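Furkside Community Pantry
Progress report to the Tumness Fund, period ending 31 Mar 2020

Prepared by Isla Baxter, Program Manager

The pantry remained open throughout the period and served 1,210 households. Demand rose in the final weeks, and the waiting list for home delivery has been reopened. The grant paid for three part-time posts, all of which are now filled. New worktables were also purchased for the packing room under the equipment line.
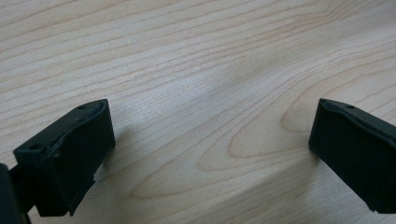
Supply and storage

Our main supplier, Hapeta, has held its prices for staple goods until June. Fresh produce has been harder to secure, and deliveries from the Gelar depot were short on several occasions. Hanane Ait Ali has arranged a second source for milk and eggs. Smaller items are now kept on wire shelving in the kitchen area, where staff also prepare hot drinks for visitors.

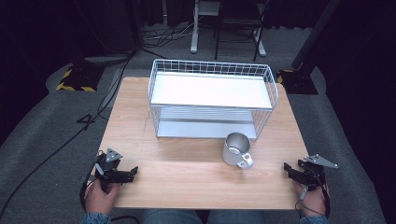
Spending on food remains within budget, but transportation costs have exceeded the original estimate by $1,000. We request approval to cover this from the training line – no other budget changes are proposed.

Next period

Home delivery will be extended to the north side of Furkside. Intake forms will be shortened and offered by phone. The next report will include final figures for the delivery service and a revised staffing plan.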